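The slow art of looking after a two-armed robot

I got to the Grisdale workshop a bit after seven on a Tuesday, which I'd been told was early. Eino Halonen was already on his knees under the table with a torch in his teeth, feeling along a cable with two fingers the way a vet feels along a dog's leg.

"It's not broken," he said, once he'd taken the torch out. "It's just cranky."

The cranky party was a cell called Picard. It's a pair of black arms at a work table, with a little camera riding near each wrist, and Eino has been its keeper for a couple of years now. He used to fix packing lines at a dairy in Urholm, and he still talks about machines as if they might go off overnight. I'd asked if I could follow him through a full service, start to finish, and he'd warned me that most of it would be wiping things.

He wasn't kidding. The first 40 minutes were wiping things.

The fingers come first. Eino does them with a lint-free cloth and a splash of alcohol, then runs a thumbnail over each face to feel for nicks. A bit of wear is fine, he says, and he quite likes to see it, as it shows him where the robot is really gripping as opposed to where the software reckons it is. Wear on one side only is another matter. Then he opens the fingers, leaves a gap, and has a look at the wrist camera's picture on his laptop before anything else gets touched. 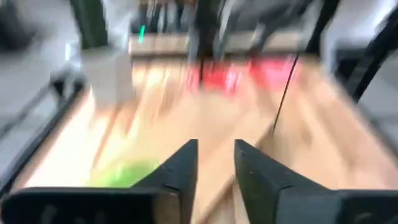
He's fussy about that step, and I came around to it. If the tips don't come up evenly on either side of the middle, the camera has shifted or a finger has, and you want to know which before you start calibrating, or you'll spend the morning teaching the arm to be wrong. The first time he skipped it he lost a day and a half. The fix was one screw.

After that it's bolts. There are 34 on Eino's list, each with its own line in a battered exercise book (he's tried the spreadsheet, he went back to the book). He marks every head with a stripe of paint pen so he can see at a glance if one has crept. Three had, by my reckoning, though he'd only admit to two and called the third "artistic". I got to do the last few with the torque wrench and I'll confess I enjoyed the click far more than a grown adult should.

Then cables, and here's where he slows right down. Arms like these spend their whole lives bending in the same places, and a cable that's a smidge too tight will go at the wrist sooner or later, usually in the middle of something. Too loose and it snags on whatever's on the table. So Eino drives each joint to the end of its travel, slowly, with one hand near the stop button, and watches the loop open and close. He does it three times. On the second go he stopped, snipped a cable tie, let out a finger's width of slack and put on a new one, and I couldn't have told you what he'd seen.

"Colour," he said. The jacket had gone a touch pale on the bend.

Mahfuz Gunawardena turned up at nine with coffee. He writes the software side, and he and Eino have a long-running argument over how often all this needs doing. Mahfuz would go by cycles and leave it at 1,650 grasps between services. Eino wants 1,000, tops. When I visited, the counter said 718, and Eino had pulled the cell down anyway on the strength of a noise. Mahfuz hadn't heard any noise. He did concede, over the second coffee, that there was a noise.

It was in the left arm, a faint tick near the elbow when it changed direction. They ran that arm back and forth over the table and parked the right one with its fingers nearly closed, so its camera could watch the other one work. I thought that was terribly clever. Mahfuz said it was mostly that they'd run out of tripods. 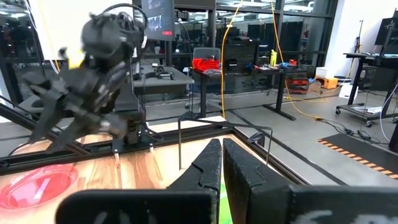
Chasing the tick

Finding a tick is a lot like finding a squeak in a car. You think it's at the front, then you think it's in the door, then you turn the radio up. Eino's method is a long screwdriver with the blade on the housing and the handle against his ear, with the arm crawling along at its lowest speed. He tried the shoulder, then the elbow, then went back to the shoulder and frowned at it for a while.

In the end it was a cover plate. One corner had lifted a hair and was catching as the joint came through. Off it came, he dressed the edge with a fine file, and on it went again with a dab of thread lock. The whole job took ten minutes, after most of an hour of listening.

Calibration came last. Picard touches a set of points on the table one after another, and the software compares where each arm thinks it is with where it should be. The left arm passed first go. The right was out by a whisker at one corner, so they ran it again, and Mahfuz fiddled with an offset while Eino pretended not to watch. Second time through it was happy.

If you've got a cell of your own, even a small one on a bench in the garage, Eino's advice is to keep a book and write down the boring visits as well. He showed me a page from last November with a single entry on it: "Wiped. Fine." There's a second cell, Pikley, going in down the hall before winter, and he's already bought it an exercise book.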